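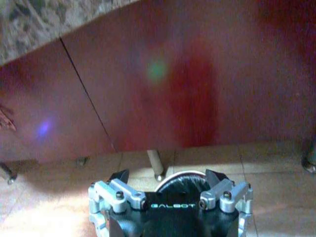 The gripper points at a reddish-brown wooden panel, with floor tiles below.

How does a robot pick things up?

Many robots have a gripper where you have a hand. The one in our picture has two fingertips with black pads. Silver metal bars on each side, called linkages, join the fingers to the body.

A linkage is a set of bars that move together. In many grippers a motor pulls or pushes one bar, and that bar moves the next one. The fingertips open or close – a bit like kitchen tongs.

Look for the dark bolts on top of the bars. Each has a six-sided hole, so you turn it with a hex key.

Try it at the Westthorpe shared workshop

Make your own linkage from 2 strips of stiff card, each 30 cm long. Cross them like scissors and push a paper fastener through the middle. Squeeze one end and watch the other end close. Ask an adult to make the hole.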